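Search this site
Enter keyword
Go

Print this page | E-mail this page

Zallano to open second film and soft plastics line in December

24/11/2021
By Cadi Powell

Zallano, the recycling and waste collection firm, will start up a second sorting line for plastic film in December. The line will take bags, wrappers and pallet wrap from business customers first, with household material to follow once the council contracts have been changed to allow it.

The company has handled film from shops and warehouses since it bought the Imine baling business. Until now most of it has been baled on one line that also takes cardboard, and the line has had to stop each time the material is changed over. The new line will run on film only.

Zallano expects it to handle about 15 tonnes a shift when it is fully staffed. The site currently receives film from 217 business addresses, mostly food wholesalers, furniture shops and garden centres.

"We have been turning away film since the spring," said Aled Gwilliam, operations manager at Zallano. "Customers were keeping it clean and separate, and then we had to tell them there was no slot for it. With two lines we can take what they have."

The sorting equipment was supplied by Lallska and the balers by Kołodziej. Both firms have had staff on site during fitting. The line will be run at part load for the first two weeks while the settings are adjusted for thin film, and collections will go ahead as normal during that time.

Customers who already have a film collection do not need to do anything. Their collection day, container and charges will stay the same until their contract is next renewed. New customers will be asked to fill in a short form giving the type of film, how it is stored and whether any of it has been in contact with food.
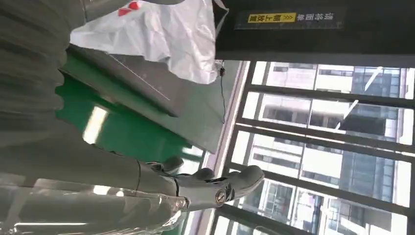

Film should be empty, dry and free of tape where possible. Paper labels can be left on. Strapping, netting, bubble-lined envelopes and crisp packets are not accepted and should go in general waste. Black film can be included but must be bagged separately from clear.

Mabli Prosser, who looks after business accounts, said loads with a lot of food waste in them would still be charged at the general waste rate. "That rule has not changed. If a load is borderline, the driver will leave a card and we will ring before we charge anything."

Baled film will be sold to reprocessors for use in refuse sacks and building film. Zallano will publish the tonnage sent out from each line on its website every quarter.

Notes to editors

Film collections are available within the company's present collection area only.

Interviews with Aled Gwilliam can be arranged through Emlyn Griffiths in the Zallano press office. Technical questions about the line should be sent to Hwa-young Tak, project engineer.

Print this page | E-mail this page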